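4.2 Clearing the table with two arms

The second chore was the putting away of small things into a bowl, as a parent does after children have played. For the Sakeo set-up we used toy food, among it a shrimp. One arm has to hold the bowl by its rim and the other has to bring the toy (Figure 3). A person does this without thinking. For the machine, the two hands must agree on where the bowl is, and this was the main difficulty in our trials.

We made 128 trials in April. In 56 of them the toy was in the bowl at the end and the bowl was still held. In 51 trials the toy was gripped but let go outside the rim. The remaining trials were stopped by the operator. Eyvindsson counted the results and Riis checked them again from the recordings.

We do not think that this level is enough for a home. A tilted bowl makes the opening easier to reach from the side, but the toy can also slide out again, and our controller does not yet correct the angle after the grasp.

Figure 3. Bowl held by the left arm, toy shrimp at the gripper of the right arm. 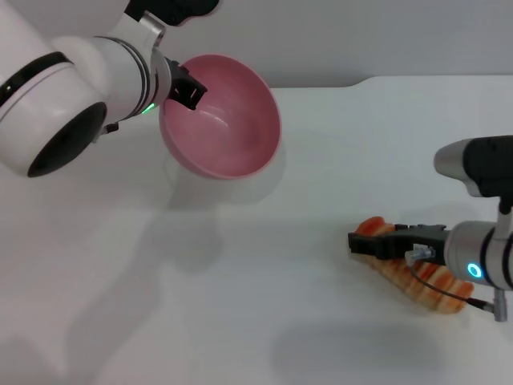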